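Can you candy mango strips without a dehydrator?

Posted in Preserving & Sweets, 5 Sep 2020
3 replies

Provimthorpe_Kitchen
Hi all! I came home from the Grerkura market with a whole box of ripe mangoes and I'd love to turn some into chewy candied strips. All I have is a plain oven and a couple of cooling racks. My first batch went dark at the ends and stayed gooey in the middle. How thick should I cut them, and how low should the oven go? Mine won't drop under 180 F.

binik_bakes
180 F is fine, you don't need a dehydrator at all! I've done it this way for years. Cut strips as wide as your finger and half as thick. Simmer them gently in equal parts sugar and water until the edges start to look see-through, then let them sit in the syrup overnight in the fridge -- the overnight sit makes a huge difference to the chew. Drain them well, lay them on a rack over a tray, and prop the oven door open with a wooden spoon. Start checking after 3 hours and flip them once. Your dark ends were probably thinner than the middles, so trim the tapered bits off and eat them (cook's treat).

sales_of_the_century
just buy them lol

old jam pot
Agree with binik_bakes on the overnight soak. I'd add a good squeeze of lime to the syrup, it's wonderful with mango!

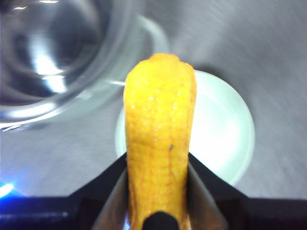
Photo: old jam pot / member upload

You want the fruit firm-ripe. Very soft mangoes fall to bits in the pan, so save those for jam or ice cream. Once the strips are out of the oven, leave them on the rack another 24 hours before you roll them in sugar, or the sugar melts and you get a sticky mess. I did a double batch last December for gifts and they kept beautifully in a tin with parchment between the layers. Don't throw out the leftover syrup either -- it's fantastic in iced tea.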